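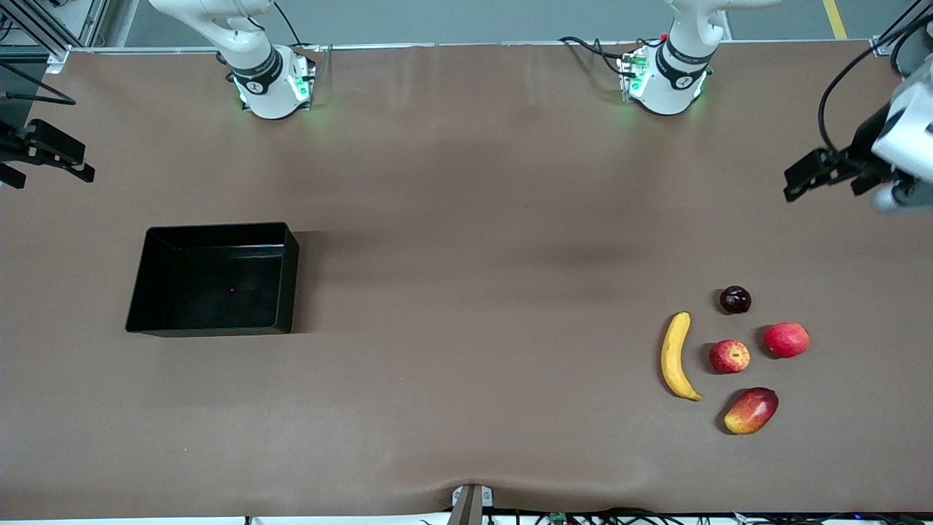 Capítulo 3
La superficie de trabajo: papel, bandejas y otras promesas

Pocas cosas se dan por sabidas con tanta facilidad como la preparación de una mesa. Los manuales de taller le dedican un párrafo, los catálogos de mobiliario le dedican cuarenta páginas, y entre unos y otros el estudiante aprende que una superficie «bien organizada» mejora el trabajo. Conviene preguntar qué trabajo, medido cómo y comparado con qué. La bibliografía sobre el tema es abundante en consejos y muy pobre en datos.

Este capítulo se ocupa de dos elementos modestos: el papel de estraza que se extiende sobre el tablero y la bandeja abierta donde se dejan las piezas. Ambos aparecen en casi cualquier puesto de montaje, embalaje o clasificación. Ambos se recomiendan con un entusiasmo que rara vez se justifica.

3.1 El papel

Al papel marrón se le atribuyen tres ventajas. Protege el tablero, da un fondo uniforme sobre el que las piezas se distinguen mejor y se cambia sin coste apreciable. La primera es cierta dentro de límites estrechos: el papel evita manchas y roces leves, pero no detiene un golpe ni un líquido derramado con generosidad. La segunda depende por completo de lo que se ponga encima. Una bandeja negra de bordes bajos destaca sobre el marrón claro; una arandela de latón o una caja de cartón, bastante menos.

La tercera merece más desconfianza. El papel es barato por metro, pero quien calcula su coste suele olvidar el tiempo de retirarlo, cortarlo y volver a fijarlo. Oona Turunen registró esas operaciones en el almacén de Drelter durante el mes de julio y obtuvo 528 minutos en total, repartidos entre pocos puestos. La cifra no condena el papel. Sí obliga a incluirlo en la cuenta, cosa que el manual interno de la empresa no hacía.

Queda el asunto de las arrugas. Una hoja mal tensada levanta pequeños pliegues en los que se esconden tornillos y se enganchan los bordes de las bandejas. Se suele aconsejar cinta adhesiva en las cuatro esquinas. En mesas largas el consejo es insuficiente – el centro de los lados largos se abomba igual – y el lector hará bien en comprobarlo antes de repetirlo.

3.2 La bandeja abierta

La bandeja rectangular de paredes bajas e inclinadas se vende como solución universal. La inclinación facilita recoger las piezas pequeñas deslizándolas hacia arriba, y la poca altura permite ver el contenido desde lejos. Hasta ahí, nada que objetar. El problema empieza cuando se afirma que la bandeja ordena. Una bandeja reúne; el orden lo pone quien la llena, o no lo pone nadie.

Nazmiye Türkmen propuso una prueba sencilla en los talleres de Alton: medir el tiempo de búsqueda con bandeja y sin ella, con las mismas piezas y los mismos operarios. Con surtidos de 50 piezas iguales la diferencia fue inapreciable. Con surtidos mezclados, la bandeja sin divisiones salió peor parada que el papel desnudo, sobre el que las piezas quedaban más separadas. El ensayo fue pequeño y no se ha repetido, de modo que tampoco debe citarse como una ley.

3.3 Dónde colocarla

Casi todos los textos sitúan la bandeja a un lado y dejan libre el resto de la mesa. La regla parece razonable, aunque su origen es más la costumbre que la medición. Antes de adoptarla, el estudiante debería saber hacia dónde salen las piezas una vez trabajadas y qué zona de la mesa queda en sombra con la iluminación habitual. En los apartados siguientes se ofrece un procedimiento para averiguarlo en una sesión de 60 minutos, con papel, lápiz y un cronómetro.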